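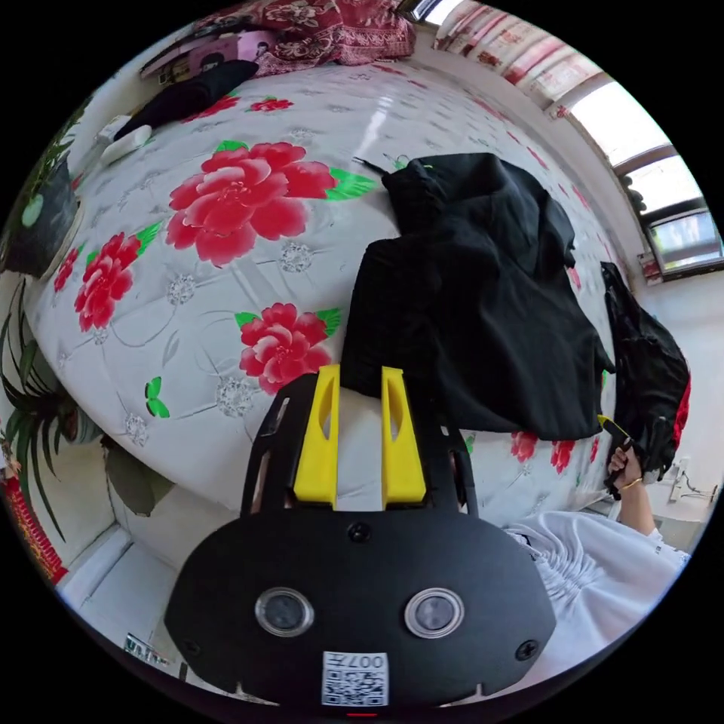

I have a rule that the bed gets made before coffee. I have a second rule, unwritten but much better observed, that whatever I don't know what to do with goes on top of the bed once it's made. Between them these two rules have kept my bedroom in the same condition for most of my adult life.

The bedspread is the peony one. I should explain the peony one, because people who come to the apartment tend to stop in the bedroom doorway and say "oh!" and then say nothing else. It's white, it's quilted, it has a sheen to it, and it has red peonies on it the size of serving platters. In between there are pale gray medallions, presumably so that the eye has somewhere to rest, but the eye does not rest. The eye goes straight back to the peonies.

It came from Henriques, the linen store on the corner that was closing down for the entire nine years I lived near it. The owner was Ermelinda Antunes, a small woman who sold bedding the way other people sell used cars. I went in for pillowcases. She unfolded the bedspread over the counter, over the register and partly over me, and told me that with this on the bed I would never need to decorate the room. She was right about that. There is nothing you can put on the walls that would get a word in.

I paid far more than I meant to and carried it home in a zippered plastic bag with a handle that broke at the second crosswalk. I never did buy the pillowcases.

Anyway, black clothes. This was supposed to be a post about black clothes.

I own a lot of them. I didn't set out to. At some point in my thirties I got tired of finding out at work that two things didn't match, and I started buying black, and then I forgot to stop. The trouble with a black wardrobe is that it's only a wardrobe while it's on hangers. Put it down on a bed and it becomes one single dark object with sleeves. You know there's a cardigan in there somewhere. You can feel a button. But you won't be getting it out without disturbing something that turns out to be tights.

And this is where I have to give the bedspread some credit, after years of being rude about it. On my old navy comforter I could lose a pair of black pants for a week. (I did. I bought another pair. Then I had two pairs, and lost both.) On white with red flowers, a black sleeve has nowhere to go. Every stray sock looks like evidence. I have started doing all my sorting there, and I'm faster at it than I've ever been, which is still not fast.

My method, such as it is:

I bring everything in from the drying rack in one armload, because two trips would be admitting how much there is. I drop it at the near end of the bed. Then I pull out the things that are obviously shirts and lay them flat, and I feel tremendous for five minutes. After the shirts come the things that might be shirts. There is a garment I have owned since my last job that I still couldn't identify for you under oath. It has two openings of the same size and a third one that seems optional. I fold it in quarters and put it with the scarves.

Next I hold each remaining item up to the window to find out whether it's black black, washed black, or the greenish black that means it has become a gardening shirt. I don't have a garden. I have eleven months' worth of gardening shirts.

I did try to get organized. In January, like everyone else, I got ideas, and I bought a set of drawer dividers called Plomura and a roll of Stikitz labels to go on them. The dividers are fine. They divide. The labels were my mistake, because I wrote them all in one sitting while in a good mood, and so I have one drawer section marked "Everyday," one marked "Nice," and one marked "Travel," and I have never in my life been able to tell you which of my black T-shirts is the traveling one. They all look ready to leave. For a month I put things away according to what the label seemed to want. Then I put things away according to where there was room. "Nice" is now phone chargers.

A friend suggested I photograph everything and keep a list, and I said that sounded very sensible and changed the subject.

What has worked, to my annoyance, is doing less. I sort on the bed, in daylight, straight after the laundry is dry. I make three piles and I don't name them. Anything that slides down toward the far end, past the peonies, gets dealt with last, and if I haven't missed it by the following wash it goes in the donation bag. I've filled one bag like this and am partway into another. The mystery garment has survived both times. I've grown fond of it, and also I'd have to tell the donation place what it is.

A few practical notes, for anyone who has come here looking for some:

- A shiny bedspread is slippery. Make your piles in the middle, or your piles will make themselves on the floor.
- Quilting collects lint. Black lint on white quilting is very visible and I go over it with a damp rubber glove, which works better than the sticky roller I paid good money for.
- Wash it on cold, by itself, and don't believe the spin cycle when it says it's finished. Mine takes most of a day to dry and hangs over the shower rail looking like a parade float.
- Don't sit on the clean pile "just for a second." I've lost whole evenings.

Henriques finally did close, a while after I'd moved across town to Wuslow Street. I went by once and it was a place that sells phone cases. I had half planned to go in and tell Mrs. Antunes that she'd been right, and also ask if she had the matching shams, which at the time I had refused on the grounds that I had some self-respect. I've looked for them online since. There's one that's nearly it, but the peonies are pink and they're a reasonable size, so obviously that won't do.

The cardigan, by the way, was inside the other cardigan.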